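# Virnero H4 Hand: Equipment Page and Comparison Notes

**Type:** multi-fingered end effector, electric, tendon driven
**Mount:** standard wrist plate, left or right
**Supply:** 24 V from the arm, no separate power unit
**Status:** available for loan and purchase
**Page maintained by:** Shiyu Zou, Brolteck applications

The Virnero H4 is a black multi-fingered hand for humanoid and bench-mounted arms. Brolteck stocks it next to the Halás two-jaw gripper, and most customers who ask for one end up asking how it compares with the other. This page gives the specifications first and the comparison after.

## Specifications

| Item | Virnero H4 | Halás two-jaw |
|---|---|---|
| Control | Position and current, per finger | Position and force, single axis |
| Fingertip material | Molded rubber, replaceable | Molded rubber, replaceable |
| Control rate | 2000 Hz internal | 2000 Hz internal |
| Max. grip force | 30 N per finger | Set by jaw type, see jaw sheet |
| Cable exit | Rear, two bundles | Side, one bundle |
| Mounting screws | 4 | 4 |
| Tool change | Manual | Manual |

The 30 N figure applies at the fingertip with the finger half closed. It drops when the finger is straight. Plan for this if the hand will push on things with open fingers, which is common in household work.

## What is in the box

- H4 hand, left or right (state which when ordering)
- Wrist plate and screws
- Two cable sets, short and long
- Spare fingertip set
- Calibration card

The long cable set is meant for arms with a forearm roll joint. The short set will reach on most arms but goes tight at full roll, and a tight cable adds a steady offset to the current reading. We have had hands returned as faulty for this and found nothing wrong with them.

## Controller settings

Two controllers are supported. The Sustwood controller runs both hands from one box and keeps them on a shared clock. The older Brolteck controller needs one box per hand. Grasp files are not interchangeable between the two.

Default settings for soft goods:

1. Set the current limit to 30 percent.
2. Turn off slip response. Fabric creeps under the fingertips and the response will keep tightening.
3. Set contact threshold to low.
4. Run the zero routine with the fingers spread and nothing touching them.

Repeat the zero routine after any change of fingertips.

## Comparison on soft furnishings

The comparison was run in May on a full humanoid with two arms. Tasks were chosen from customer requests: shifting a seat cushion on a wooden-edged base, and taking cloth items out of a wicker basket. Both end effectors used the same arm speeds and the same operator.

**Cushion edge.** The two-jaw gripper has to pinch. On thick fabric it takes a fold of the cover and leaves the filling behind, so the cover moves and the cushion does not. The H4 can be used with the fingers spread flat along the lower edge, which puts the load on the cushion itself. The price is wrist clearance: the hand needs room under or beside the edge, and the approach angle matters more than it does with the jaws.
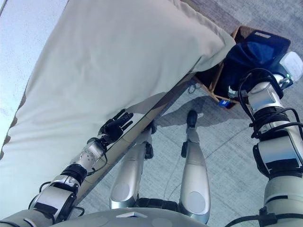

**Basket work.** The jaws are easier here. They go straight down, close on whatever is between them and come out the same width they went in. The H4 is wider at the knuckles and can catch on a rim, so the approach path should be taught with the fingers partly closed. Once inside, it holds a loose bundle of cloth better and needs fewer second attempts.

**Two-handed use.** Working one arm on a cushion and the other at a basket puts the two wrists at very different heights. Check cable slack on both sides before running a taught path — the loops near the wrist are what snag first. Tie them to the forearm and leave the wrist joint free.

## Which one to order

Order the two-jaw gripper if the parts are rigid, if the opening is narrow, or if cycle time is the main concern. It costs less and has fewer parts to wear.

Order the H4 if the work includes cushions, bedding or clothing. Allow an extra day for setup. Users moving from jaws tend to teach pinch grasps out of habit, and those can be run on the H4, but they use two fingers and waste the others.

## Loans

Loan units ship with the long cable set fitted. State the arm model, the controller and the side when you ask. Return the hand with the fingers open and the calibration card in the box.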